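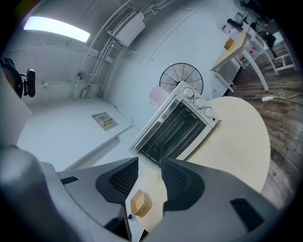 Toaster oven and the little tan tray, fan behind.

Quick one, dinner's nearly on. Moved the toaster oven onto the round table this week becuase the counter in the Cemcombe flat is hopeless. Much better. Door drops right down and still clears the edge, just.

Cường Nông reckons it wants a proper stand. Maybe in September. Paid 2000 for the last one and it wobbled.
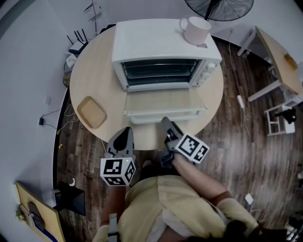
Door open, rack in, pink mug on top.

Tray next: cheese on toast, then the frozen rolls from Lencho. Mug has to come off first, must remeber. Still need a longer lead. More Wednesday if I get a minute.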